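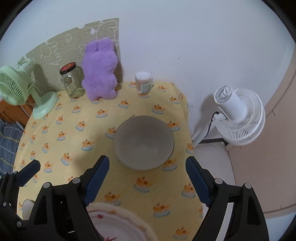 Gideck home meals pilot: progress report
2021-05-17
Prepared by Decha Phetsri for the Caron fund

The pilot is on schedule and under budget. I'm less sure that it's doing what we said it would.

Our application promised that a weekly meal kit would get older people in Gideck cooking at home again. We have 50 households signed up and have delivered 1,410 kits since October. Those numbers look good on a chart, but they count boxes left on porches. They don't tell us who cooked what was inside, and I would ask the fund not to read them as meals eaten.

The phone survey is not much help either. Nearly everyone who picked up said they were "very happy." People tend to say that when the caller is also the one sending free food. Several couldn't name a dish from the week before. 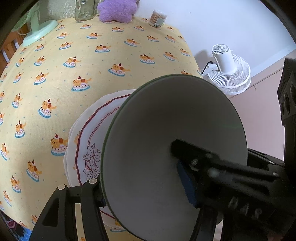 Home visits have been more useful. Portions are too big for one person, and the recipe cards are printed too small. The dried beans mostly go to the back of a cupboard. Two households told us they pass the whole kit along to a daughter.

Bomemgate, our supplier, has offered to move us to its Drirkus ordering system and says it will cut waste. I asked for figures from another town and got a brochure. I don't recommend signing until we see some.

Spending on delivery is $520 below plan, all of it from shorter routes. I'd like to put that toward reprinting the cards in larger type and testing a one-person kit.

I am not asking for an extension at this point. If the smaller kit makes no difference by the next report, I will say so, and we should talk about whether a hot lunch at the center would be a better use of the money.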